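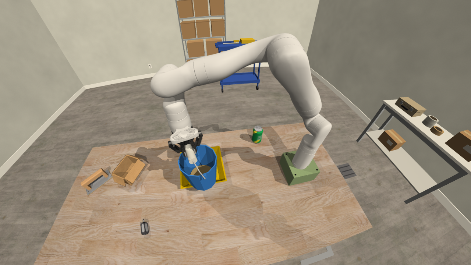

Figure 1. White arm, blue bucket in yellow tray.

4.2 Setting up a serial

A serial in Irkorance is a set of posts that share one title page and one reading order. Short memoirs and travel journals use the same settings.

1. Open Catalogue, then New Serial.
2. Enter the working title. The limit is 61 characters, spaces included.
3. Paste or import the first instalment. The editor warns you below 300 words and splits the text above 1,712.
4. Choose a release day, such as Tuesday, and an hour. Times follow the time zone in your profile.
5. Select a cover colour and press Save.

NOTE: Drafts imported from Tanner lose their italics. Reapply them before saving. 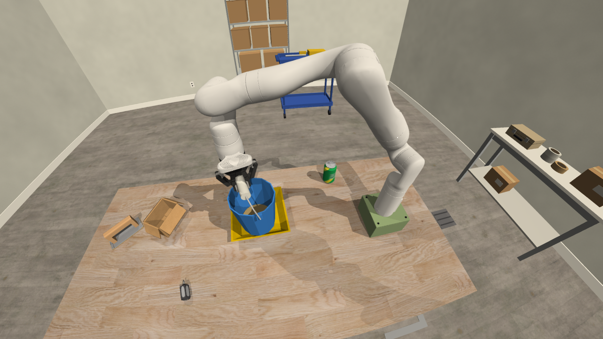

Rhona Baird reports that changing the release day partway through a serial also moves any instalments already queued, and recommends emptying the queue first.

CAUTION: Emptying the queue deletes scheduled dates. Text is kept under Drafts. 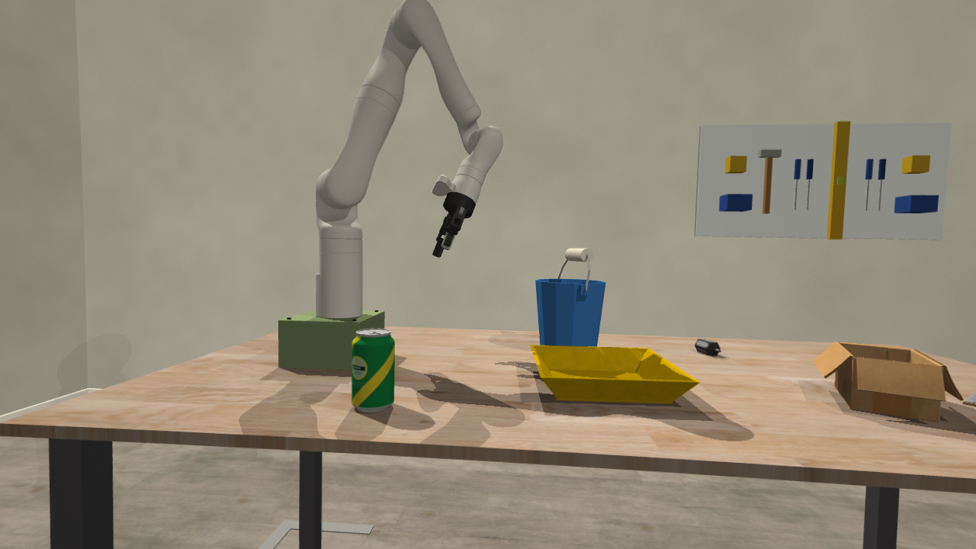
Each instalment can carry one header picture with alternative text. Enter the text under Media, Describe. Keep it plain and name the objects a reader would look for: "Robot arm on a green base block, soda can in front" is sufficient. Do not repeat the instalment title in this field.

6. Press Preview and check the reading order.
7. Press Release. Readers following the serial are notified at the hour set in step 4.

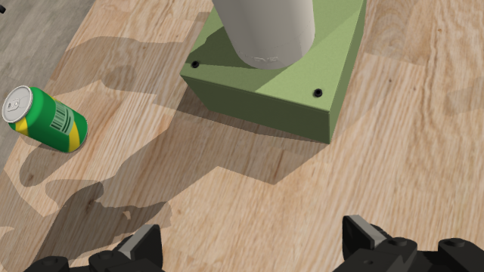 Figure 4. Olive-green base block on wooden tabletop, from above.

To withdraw an instalment, see 4.3.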